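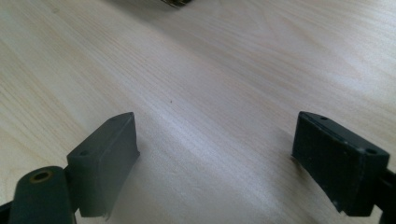

Caring for oiled and lacquered tabletops in dry months

The Tunstall workshop has revised its care notes for light wood furniture, replacing the sheet issued in August. The changes concern humidity, cleaning and the sanding schedule for oiled surfaces.

Wood moves across the grain far more than along it. A wide top will shrink when the heat comes on and swell again in spring, so the screws that hold it to the base need slotted holes or clips. Tops fixed tightly on all sides tend to split near the ends. Veneered tops move much less, but the surface layer is thin and can be sanded through in a few passes.

Before refinishing, look at the edge. On solid wood the grain lines carry over from the face to the end. On a veneered panel they stop at the surface, and the core shows beneath unless an edge strip covers it. If in doubt, treat the top as veneer.

For daily cleaning, use a damp cloth followed by a dry one. Ammonia and scouring powder dull lacquer and strip oil. Members using Clemia hard oil should apply it thinly, wait 6 hours between coats and wipe off any excess along the grain. Lay used rags flat outdoors to dry – oily cloths left in a pile can catch fire.

Scratches in an oiled solid top can be worked out with 200 grit paper by hand. Deep marks may need 60 grit first, then each grade in between. Lacquered tops should not be spot sanded, as the patch will show in low light.

Printed copies of the revised sheet are at the Drurnolura tool desk.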